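Going through the medicine cabinet

I moved to Furneck in December and brought the medicine cabinet with me by tipping it into a shoebox. The shoebox then sat on top of the fridge. Last week I had a cold and went looking for something for my throat, and it took me so long that I decided to sort the whole thing out.

I started at 2 in the afternoon. First I put everything on the kitchen table and read the dates. Most of what I owned had expired. There was a bottle of cough syrup from two apartments ago with sugar crusted around the cap. I had three open packs of the same antacid. I also found a tube of hand cream I had been blaming my sister for losing.

Neusa Cordeiro, who lives downstairs, keeps hers in two boxes. One is for things you swallow and one is for things that go on the skin. I copied that. I tried sorting by symptom once and could never decide where the ibuprofen went.

The other thing I do now is leave everything in its original box. I used to throw the boxes out to save space, and then I had blister strips with half the name torn off and no dosage. The box has the directions and how to store it. It takes up more room and I don't care. 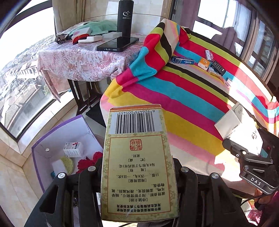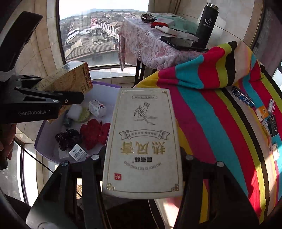
Boxes with Chinese print, upside down in both pictures.

If you can't read the language on a package, write the name and what it's for on a sticky label before you put it away. Ask a pharmacist if you aren't sure. I did all my labels in pencil first and they smudged, so use a pen.

For the expired stuff, the pharmacy on Görtz takes it back. There is a bin by the counter. Reinhold Baumgart told me the one in Fliltwood stopped doing this, so call before you drive over. Keep the paper leaflets out of the bin, they go in regular recycling.

I bought a pack of 200 cotton swabs while I was there and then found an unopened pack of 200 behind the towels. So if anyone in the building needs cotton swabs, knock.

Still to do: the first aid kit in the car. I haven't opened it since I bought the car and I think the bandages are from the previous owner.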